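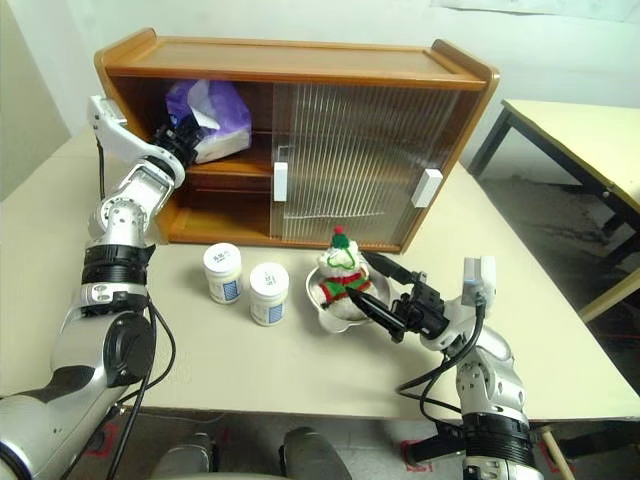 Figure 2.1 Wooden cabinet with a ribbed glass sliding door

Chapter 2
What Glass Does to Light

I grew up in a house with a bathroom window you couldn't see through, and for years I thought the glass was dirty. It was ribbed glass, the kind you still find in office doors and old kitchen cupboards. My mother scrubbed it every April and it never got any clearer, which I took as proof that she wasn't scrubbing hard enough!

So let's start there. Plain window glass and ribbed glass can be made from exactly the same stuff, and they can let through nearly the same amount of light. What changes is the direction the light is traveling when it comes out the other side. A flat pane bends each ray going in and bends it back going out — same angle, just shifted over a little. Put ridges on one face and every ridge acts like a skinny lens. Neighboring rays get sent off in different directions, and your eye can't put the picture back together.

We'll need three words in this chapter. Transparent materials let you see a clear image through them. Translucent materials let light through but scramble the image. Opaque materials stop the light altogether. People mix up the first two all the time (I did it on a test once and I'm still a bit sore about it).

I learned most of what I know about patterned glass from Lurdes Mota, who ran the cutting bench at Gravar when I worked there for two summers. She kept some 140 offcuts in a rack by the door, and she'd hand me one and ask me to guess the pattern with my eyes shut, just from running a thumb across it. Try that with any textured glass you have at home, but watch the edges. Then hold your hand flat against the back of it and slowly move your hand away. Write down how far it gets before you lose the outline of your fingers. We'll use that distance in Section 2.2, when we draw our first ray diagrams.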